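Section 2: Getting Ready for a Table Chore

Welcome back! Before you ask the Plurko kit to tidy anything, please spend a little while doing the chore by hand with the grippers, because that is how you'll learn what a machine still finds hard.

1. Clear the tabletop and wipe it down.

2. Open the fingers fully and look over the felt pads. A little fraying is fine.
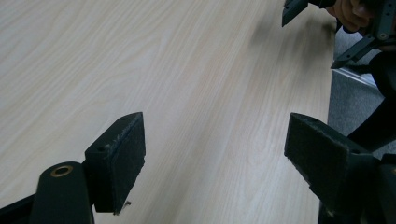
3. Close the fingers gently, then open them again, up to 13 times, until the motion feels easy in your hand.

Note: Soft things (bags, dish towels, socks) are much harder than boxes, so do be patient with yourself.

4. Set out a basket with a bag in it and practice taking hold of the bag.

Caution: Keep your free hand away from the fingers, and keep cables clear of your feet.

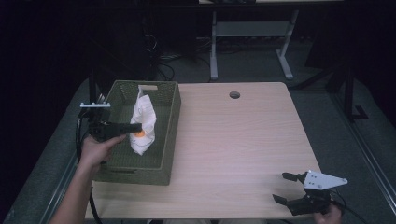 Can a machine do this chore without me yet?

Only in part. Lifting a stiff box usually goes well, but a limp bag still needs a person close by, ready to step in.

5. Write down every dropped item before you go on to Section 3.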